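人行道送货机器人的仿真调试：一次和维护负责人的谈话

玛埃勒·麦克弗森（Maëlle MacPherson）的办公桌上没有机器人，只有两块屏幕和一个拆开的轮毂。她在Hurnen公司负责一台叫Briten的人行道送货机器人，从安装、校准到修理都由她管。我们谈话是在六月的一个下午，她先请我等五分钟，因为一个程序还没有运行完。

“大家以为修理就是拿螺丝刀，”她说，“可是这台机器送回来的时候，十次里面有七八次，零件是好的，是参数不对。”

Briten有六个轮子，最主要的传感器是装在前面的摄像头。四月更换摄像头支架以后，它开始在有阴影的地方减速，有时候完全停下。同事托伊恩·代克斯特拉（Teun Dijkstra）先检查了电缆，又检查了电源，没有发现问题。然后他们把同样的控制软件放进仿真街道里，让虚拟的Briten一遍一遍地走。

这条仿真街道在公司内部叫Marar。麦克弗森选它来做阴影测试，理由很简单：楼的影子斜着落在石板路上，一边很亮，一边发灰，石头之间的缝颜色很深。“对摄像头来说，这是比较难的路面。如果在这里可以走得稳，我才放心让它出门。”

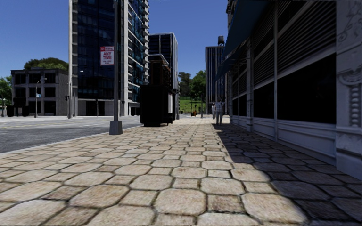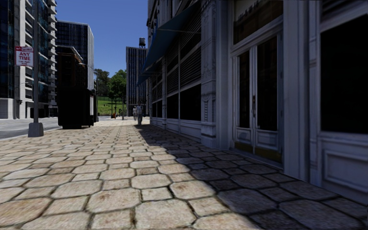 Marar街道，仿真画面。

第一轮测试他们跑了246次，其中162次没有停顿。这个结果不能让人满意，不过它说明故障可以重复，修理的人最需要的就是这一点。代克斯特拉把每一次停顿的位置都记下来，发现它们集中在影子的边缘。软件把明暗的分界当成了一个台阶。

“那么为什么换支架以前没有这个问题？”我问。

“我也问了自己这个问题，问了两天。”她笑了。新支架比旧的低一点，摄像头的角度也跟着变了，可是软件里的安装高度还是旧的数字。机器人以为自己看得更高，所以对地面的判断有偏差。在颜色均匀的路上，这个偏差没有影响；到了影子边上，就变成了一个“台阶”。

修正的过程并不复杂。她用尺量了三次支架的高度，把新的数值写进配置文件，然后重新做相机标定。标定板要放在五个不同的位置，每个位置都要等画面稳定。她特别提醒，标定以前轮胎的气压必须先检查，她自己忘记过一次，整个上午的工作都要重新做。

修正以后又跑了195次，没有一次在影子边缘停下。之后真正的Briten在公司后面的小路上走了一个星期天，代克斯特拉骑自行车跟在后面。它停过一次，是为了让一只狗先过去。

我问她，仿真是不是可以代替实地检查。她想了一会儿才回答。

“不可以。仿真里面没有灰尘，没有松的螺丝，轮子也不会磨损。我在Marar里找软件的错误，在车间里找机器的错误。有的时候两种错误一起来，那就比较麻烦。”

现在她的维护表上多了一行：每次拆装支架以后，测量高度，更新配置，再跑一遍阴影测试。这一行由做工作的人签字，另外一个人复核。表是纸的，夹在车间门边的一块板子上。她试过用平板电脑，但是手上有油的时候不方便。

下一步她想处理左后轮的声音。桌上那个拆开的轮毂就是从那里来的，轴承已经订了，供应商是Kideo，还没有到货。在那以前，Briten每天只走上午的路线。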